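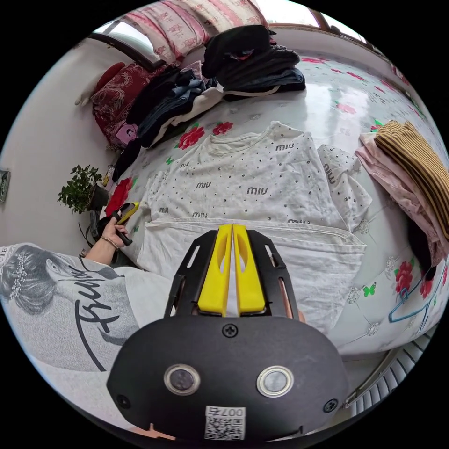 Folding task, bedroom session, Prerville. White printed T-shirt on the bed, gripper 007 in use.

Project diary, Denilden household collection, February

Work at the Prerville address resumed at 9.40 this morning. The session plan called for the folding and stacking of everyday clothing on a bed, with two hand-held grippers in use at the same time. Both units had been charged overnight and their clocks matched before the first recording. The clock check is now a fixed part of the opening routine, following the loss of an afternoon's material at the Ait Brahim site, where the left and right recordings could not be aligned afterwards.

The target set by Volinico for the clothing group stands at 1000 accepted examples. The running total at the close of the previous session was 398. It should be recorded that these are accepted examples only. The number of raw recordings held on the project drive is 1829, across all task groups, and a fair share of those will not survive review.

The instruction given to operators remains unchanged. Each example begins with the garment at rest and both grippers clear of it. The operator then takes hold of the garment, completes the fold, places the result and withdraws. Corrections made part way through are permitted and are to be kept. The training team has asked on two occasions that such corrections should not be discarded, as the earlier model behaved poorly whenever a first grasp failed — it had seen very few failures and had no means of recovering from them.

T-shirts continue to be the most useful garment for our purposes and also the slowest. A thin shirt lying flat offers little for the fingers to take hold of, and operators tend to scrape along the cloth until a ridge forms. This is acceptable where it is done slowly. Where it is done quickly the motion is difficult to follow in the recording and the reviewer will usually reject it. Operators were reminded of this before the second block.

The question of backgrounds was raised again over lunch. The guidance from Volinico is that homes should be recorded as they are, with the household's own bedding and belongings in place. I support this position. The laboratory set gathered last year used a plain grey table throughout, and the model trained upon it lost track of sleeve edges as soon as it was shown a patterned surface.

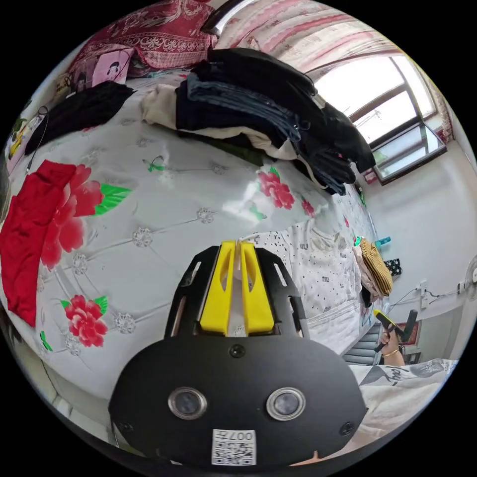 The bedspread at this address is well suited to the purpose. It carries large red flowers, green leaves and small green butterflies on a pale ground, and a white garment laid upon it has an outline that must be found among many other outlines. Daylight from the window is strong, however, and the reviewer should be asked to look with care at any example in which the fold is made at that end of the bed. I have entered a note to this effect in the session sheet.

The piles of folded clothes against the wall present a separate question. Under the present labelling scheme a pile is marked as a single object, whatever it contains. This was sensible when piles were small and tidy. It is less so when dark garments and denim are stacked unevenly and sleeves hang down the side, for the model is then taught that a sleeve belongs to the pile and may be ignored. I propose that any hanging part which could reasonably be grasped should be labelled in its own right. The proposal will go to the labelling group with the notes for this session.

Two matters of equipment. The strap on the spare gripper has worn and is to be replaced before the unit is issued again. The storage card in the right-hand unit reported itself full at 2.15, well before it was expected to be, and the session was held up while the contents were copied across. Cards of the larger size have been requested.

The third block was given over to knitted items, with 6 examples recorded before the stop at 4.30. Knitwear is a great deal easier to grasp than thin cotton and a great deal harder to place squarely — the fingers hold on to the stitches after they have opened, and the item is drawn back as the hand withdraws. Operators have been asked to pause after opening and to lift straight up.

Still outstanding: consent form for the second bedroom, the revised session sheet, and a reply to Ait Brahim regarding the return of their charging dock.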